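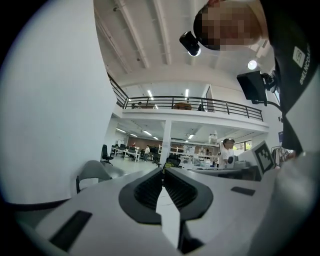
Soft fingers that won't meet square, how do I fix this?

I've been building a hand-held gripper at the shared workshop in Grindovville since August and I'm at the stage where it nearly works, which as you all know is the most annoying stage of anything. You squeeze the trigger, a cable pulls both fingers in, you let go and a spring opens them again. Simple enough! The body is pale grey plastic and I'm pretty happy with that part. The trouble is all in the fingertips. They're the dark grey soft ones with the fine black ribs across the inner face, and they sit facing each other in a V, so when they close the ends should come together and then the ribbed faces should flatten against whatever you've picked up. What mine do instead is meet a bit off, one slightly ahead of the other, and then they both roll sideways. Big things are no problem at all. A mug, a tape measure, a roll of solder, great. A pencil or a hex key just gets squirted out the side like a watermelon seed.

Stuff I've tried so far: a stiffer return spring (made my hand sore, no other change), swapping the left and right tips over (the roll stayed on the same side, so I'm guessing it isn't the tips themselves?), and a wipe down with metho in case there was some release agent left on the ribs. I also put a dab of superglue where one tip joins its carrier and regretted that pretty quickly.

The fingers open to 90 mm, and each carrier slides on a single round rod. I went with one rod because I had one rod. The tips push onto a tongue with one screw through the back.

I'd like to get it sorted before I start on the tracking side, because my plan is to put a printed square marker on it and follow where it goes with a webcam. If anyone has thoughts on that as well I'm all ears, but fingers first please.

Posted by trigger_and_string

3 replies

sawdust_and_servos

Hiya, I'd put money on the single rod. A carrier on one round rod can slide, and it can also spin, and the only thing stopping yours from spinning is whatever slot it happens to rub against in the body. As soon as the ribs touch something skinny, all the force lands off to one side of the rod and round she goes. You said swapping the tips didn't move the problem to the other side, and that fits.

Easy way to check. Take the tips off completely, hold one carrier between your finger and thumb and try to rock it. If you can feel it move at all then imagine how far that is out at the end of the finger, because the finger is basically a lever.

On mine I fixed it with a second rod beside the first. I didn't want to reprint the whole body (mine takes forever on the old printer at the Dunbar shed, and somebody always wants it after me), so I drilled the carriers and made two little end blocks that screw to the outside. It's ugly but it stopped the roll completely. If you're going to reprint anyway, a flat rail with a small block that rides on it is nicer again, and then you don't have to get two rods parallel, which had me swearing for a whole evening. The trick I found for the rods, if you do go that way, is leave one end block loose, slide the carriers right up to it, tighten it there, and only then do the other end. If it binds in the middle, your spacing is off. If it binds at one end, your block is crooked.

As for one finger getting there first, is your cable tied to both carriers separately? I had that and the two knots had bedded in by different amounts. I gave it a good 100 squeezes with no tips on, retied both, and it was far better. Later I changed to a little rack on each carrier with a gear in the middle so they can't disagree, and I'd never go back to string.

Don't go stiffer on the spring, by the way! You're only fighting yourself. I went softer than I thought I could get away with.

gromus_garage

get a better gripper lol. serious though I bought a second hand Gromus hand off a guy in Zisosthorpe and it picks up pencils all day. not as fun I guess

also superglue goes hard and brittle and soft tips hate it. peel it off with a blade if you can, if you leave it that tip will always bend different to the other one

kettle_and_clamps

Agree with the long reply about the rod, so I'll only add what I know about the tips and then the marker bit.

With ribbed soft tips the way the ribs run matters a lot for thin stuff. If the ribs run across the finger and your pencil is lying the same way as the ribs, it can drop into a groove and that's lovely, it'll sit there. If it's lying along the finger it's riding over the top of every rib and only touching the high spots. So test it both ways before you blame everything on the mechanism. I keep a 12 mm dowel, a pencil and a bit of welding wire on my bench and try every tip on all of them, each one lying both ways. Write it down, too. I didn't, and I ended up printing a version I'd already thrown out.

The other thing is one screw through the back. One screw is a pivot! Even if your carriers were perfect the tip could still turn a little on that tongue. A second screw or a small pin next to it costs you nothing. If there's no room for that, wrap a bit of thin tape round the tongue until the tip is a proper tight push fit. I've got one that's been on tape for ages and I keep meaning to do it right.

For the marker, print it big and print it matte. I laminated my first one and every ceiling light in the room showed up in it as a white blob, so the software lost it each time I turned my wrist. Plain paper stuck to something stiff with a glue stick has worked better for me than anything fancy. Leave a decent white border round the black part as well, don't trim right up to it, or it won't be found against a dark shirt. And mount it on a tilt. Mine's at 30 degrees, facing back toward where the webcam sits, and I lose it a lot less than when it was flat on top. Put it somewhere your arm doesn't cross, so hold the thing the way you would in use and get someone to stand where the camera will go and tell you what they can see.

Last thing, don't measure from the marker to the fingertips until you've sorted the fingers out. I measured mine early, changed the tips, forgot, and then spent a weekend wondering why everything was landing short of the cup.

trigger_and_string

Thanks heaps, all of you. Pulled the tips off this morning and yep, both carriers rock, the bad side more than the other. Got the glue off with a blade as well, mostly. I've put a pin in next to the screw on each tip for now and the pencil holds if it's lying across, still spits it if it's lying lengthways. Going to draw up the rail version and I'll leave the gear idea until I've seen if retying the string is enough. Does anyone know what wall thickness I'd want behind a rail like that, or do I just make it chunky and hope?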